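3 min read

Minutes — Planning Meeting, Open Day and Two-Arm Demonstration

Held Thursday, Room 311, Tronell workshop building
Chair: Ikechukwu Lawal
Minutes: Stijn Verstraete
Apologies: Meraveo (will respond in writing)

1. Previous minutes
Accepted with one correction. The visitor route starts at the side entrance, not at the loading door.

2. Visitor numbers and timing
Registration is capped at 60. Visitors will be taken through in groups of 20, and each group will see the table demonstration once from start to finish. The Nwachukwu party has asked for the first slot. Agreed. Lawal will confirm the start time with them by e-mail.

3. Table demonstration
Verstraete presented the current state of the task. The table is placed upside down on black plastic sheeting, and the two arms work on it from the same side. The grippers are used at the tabletop rim and at the base of the legs. Anix asked whether the sheeting could be left out, as it reflects the overhead lights. Verstraete said the sheeting marks the tabletop and the sheeting stays for the open day. A matte version will be priced.

The meeting then discussed the grip at the leg base. Lawal noted that visitors standing behind the arms will have a poor view of the contact point and asked that the commentary name it before the fingers close. Verstraete agreed to rewrite that part of the script.

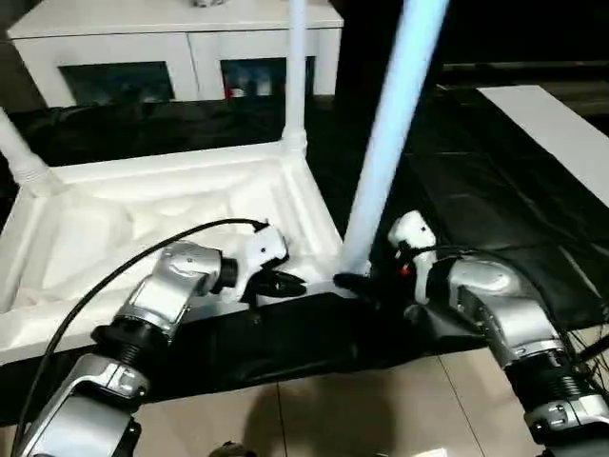 Fig. 1. Right gripper closed at the base of a table leg; left gripper over the tabletop edge.

Cable routing was raised by Anix. The cable on the left arm runs in an open loop from the gripper housing and passes over the tabletop. Anix considers this acceptable at demonstration speed but wants the slack checked at full reach. To be done before the rehearsal — result to be recorded in the setup log.

Lighting: blue light falls strongly on one leg and leaves other areas dark. Two options were considered, a second lamp or a neutral one. Decision deferred until the rehearsal.

4. Safety
A barrier line will be taped on the floor 2 m from the arms. One operator stays at the stop button during every run and does not answer questions from visitors. Loose panels and spare parts are to be moved out of the walking area before doors open.

5. Handouts
Meraveo is to supply a one-page sheet on the arms. Text is due before the end of January. Lawal asked for plain language and no performance figures.

6. Actions
Lawal — confirm first slot with Nwachukwu; remind Meraveo about the sheet.
Verstraete — revise script; price matte sheeting; tape barrier line.
Anix — check cable slack at full reach.

7. Next meeting
After the rehearsal, same room, 9:30 a.m.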